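The dough had been under its bowl for an hour when Olga Teixeira realised she'd weighed out 656 grams of flour instead of 565. She read the recipe card again, holding it up to the window. Then she added water, a spoonful at a time, until it felt right.

Intan Chin came up from the flat below at four with a rolling pin and a bag of leeks.

"How many are we making?"

"Sixty-nine people have said yes."

"Two each, then."

"Three. They come hungry from Hostley."

They rolled and filled and crimped. Intan's pasties leaned to one side. Olga put those at the back of the tray.
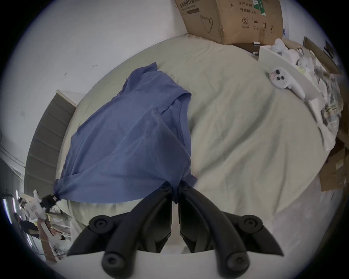

By seven the first 22 were in the oven and the kitchen windows had steamed over. Intan sat on the step stool and ate a raw bit of leek.

"Your mother used lard," she said.

"My mother had a bigger oven."

The timer went. Olga got up and looked for the cloth.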